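Beginners should practice calligraphy with thin ink. I know most guides say black, and plenty of it. But a watery ochre shows every place where one stroke crosses another, and black hides that.

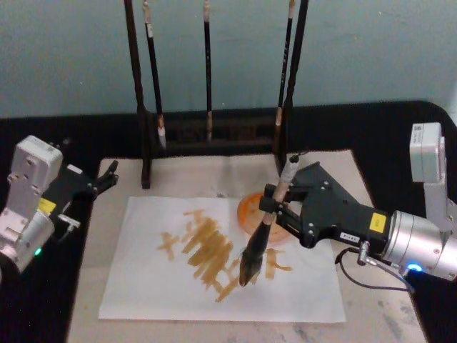 Gunnel Aasen wrote to say that pale ink makes people timid, and that she went back to black after 2 sheets. Fair enough. I still think timid is fine in the first 100 sheets - you can be bold later.

I'd also hang the brushes, tips down, and leave them on the table where you'll use them.

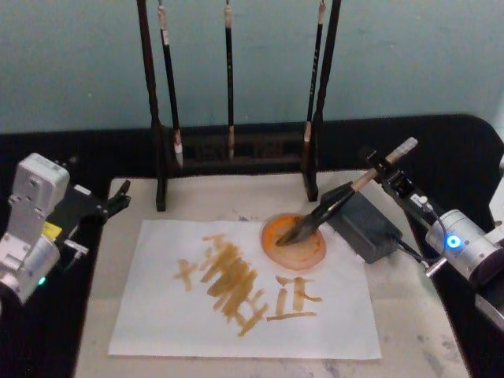 *Ochre ink on white paper, with the dish close by.*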